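Dry goods corner: safety and hygiene checklist, with comments
Odwood community pantry, February round
Checked by Lejla Stojanovska, comments typed up the same evening

Hello everyone, and thank you to those who left the shelves so tidy — it makes this round such a pleasure to do. As usual I've put the result first and my ramblings after it, so if you're in a hurry you can just read down the results and come back to the rest with a cup of tea.

1. Jars whole, no chips or cracks
Result: satisfactory
I ran a finger round the rims and held each jar up to the window, and I was very happy with what I found. Do keep using the clear ones for anything we hand out by the scoop, as people like to see what they're getting (and so do I!).

2. Nuts kept apart from everything else
Result: satisfactory, one comment
The peanuts are still in their shells, and they should stay that way until they go out of the door. Please wash your hands and the scoop after touching them, even if you only moved the jar along a bit. There was a dark thread or bit of stem in with the shells, so could whoever does the next refill tip them out on a tray and have a good look through first?
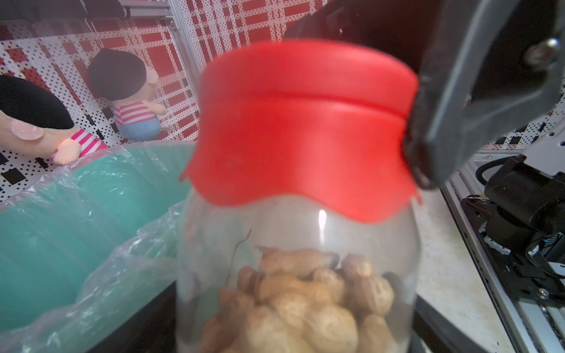
Item 2: peanuts in the red-lidded jar, with the dark strand against the inside on the left.

3. Allergen card on display
Result: needs attention
Valbona Petkov kindly wrote us a new card and it's lovely and clear, but it was tucked inside the cupboard door where only we would ever see it. It belongs at eye level on the visitors' side. I've moved it, and I'd be grateful if it could stay there.

4. Bins lined, liner folded well over the rim
Result: satisfactory
Vesna Spahić asked me whether we really need a fresh liner every time we change what's being emptied, and my answer is yes, please, every single time. It feels a bit wasteful, I know, but a bag costs us very little and an upset tummy costs somebody a good deal more. The teal bin had its liner brought right over the rim and hanging down the outside, just as I like it, with a little heap of pale green pieces at the bottom and an open jar lying or tipped over beside it. Do stand jars up again once you've finished with them, though, because they will roll, and I've chased one across this floor before now. The old Potau liners are too short for this bin, so use those up in the office.
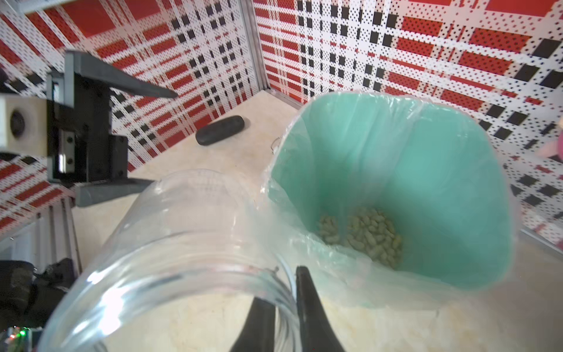
5. Lids fit and close properly
Result: satisfactory, one comment
All the lids turn smoothly and sit flat. My one plea is that a lid goes back on its own jar as soon as you've finished, before you answer the telephone or let Fatos Živković in with the trolley. We keep the chickpeas in more than one jar, so open one, finish with it and close it before starting on another. It keeps the pantry moths out, and after last summer I never want to see another moth as long as I live.
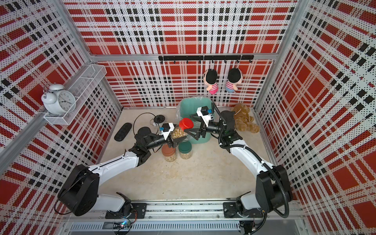

Item 5: chickpeas, red lid off one jar, brown and dark green lids on the other two.

6. Worktop wiped down before and after
Result: satisfactory
Warm soapy water first and then the spray, please, and let it dry on its own. The speckled surface does hide crumbs terribly well, so bend down and look along it from the side.

7. Floor and walkway clear
Result: needs attention
There were 2 Julgate crates by the back door at half past four, and one of them had been there on my last visit too. Viorica Popescu has promised to find them a home.

To do before the next round
Sieve or hand-pick the peanuts: next person refilling
Crates away from the back door: Viorica
More long liners on the order, one box of 100: Lejla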